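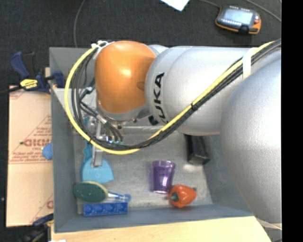 **Gripper comparison, bin picking cell**
Progress report to Luvero, second reporting period
Prepared by Uzma Paracha, 18 September 2026

## Where we are

The comparison of the two grippers is past its halfway point. The plan agreed in May called for 2000 pick attempts split evenly between the Flirel parallel gripper and the Stitisetti adaptive gripper, both mounted on the KUKA arm and both working from the gray bin. The Flirel half is finished. The Stitisetti half has reached 300 attempts and is running on weekdays.

We are behind by nine working days. Most of that went to cabling, covered below. The end date for the project does not move, but the margin we had for repeat runs is smaller than it was.

## Objects

We kept the mixed household and toy set from the first period. The dustpan, the brush, the toy block, the cup and the pepper are all in it, along with the rest of the items on the list you approved. Jawad Malik redraws the layout from a random list before each block of attempts and the bin is not tidied between picks inside a block.

The dustpan is still the hardest item for the Flirel gripper. The long flat fingers can get under the rim of the scoop, but only when the approach is close to straight down and the scoop is not against a wall. Picks on the handle do better, though the part swings during the lift and sometimes touches the side of the bin on the way out. We count a touch as a success if the item reaches the drop point, and log it separately.

The cup was a problem of a different kind. It is translucent and the depth camera often returns a hole where the cup is. Kulsoom Tanoli tried two changes to the exposure settings, and the second one helped enough that we adopted it for both grippers. Attempts on the cup made before the change have been thrown out and redone so the two halves match.

The toy block and the pepper gave little trouble. There was one dropped pepper, with some bruising, and it was replaced from the spares.

## Cabling

The cable loop around the wrist caught twice when the arm turned to reach the far corners of the bin. The first time the controller stopped on a force limit and no damage was done. The second time a gripper connector was pulled partway out, and we lost power to the tool in the middle of a block.

Fahad Tarar rerouted the bundle with a longer loop and new ties, then limited the rotation of the last joint in software. With the limit in place there are a few poses we can't reach - mainly steep angles close to the wall nearest the arm. The planner skips those and takes the next candidate grasp. We applied the same limit to both grippers and repeated the 200 Flirel attempts that had been recorded without it.

We have not had a snag since. I would still like a proper dress pack on the arm before any follow-on work, and a quote from Afridi is expected this month.

## Bin movement

In the first period we reported that the bin crept along the table when a finger pressed on a wall. It is now held with bar clamps. Tomomi Chiba checks the bin position against the camera at the start of each day and recalibrates if it is out of tolerance. That has been needed once, after the table was bumped.

## Early findings

These are impressions from the logs and should not be quoted yet.

- The Flirel gripper is quicker per pick and easier to model. Its failures are mostly missed grasps at the walls.
- The Stitisetti gripper is more forgiving on rounded items. It is bulky, and in a crowded bin it tends to push a neighbor out of the way before it closes.
- Camera errors account for a larger share of failures than we expected with either gripper. Changing grippers won't fix those.

## Changes to the plan

We had intended to run a short test with a third set of fingers, with soft pads. I propose dropping it. The time would go to finishing the Stitisetti half and to a repeat of the wall cases for both grippers, where the difference looks largest. The pads have not been ordered, so there is no cost to cancel.

## Spending

Spending is within budget on every line except consumables, which is over because of replacement connectors and cable. I'd like to cover the difference from the travel line, which we have barely used.

## Needed from Luvero

1. Approval to drop the soft pad test.
2. Approval to move money from travel to consumables.
3. A decision on whether the raw logs should be delivered with the final report or only the summary tables. Kulsoom needs to know before she sets up the export.

Work on the remaining Stitisetti attempts continues in the meantime. Jawad will send the weekly counts as before.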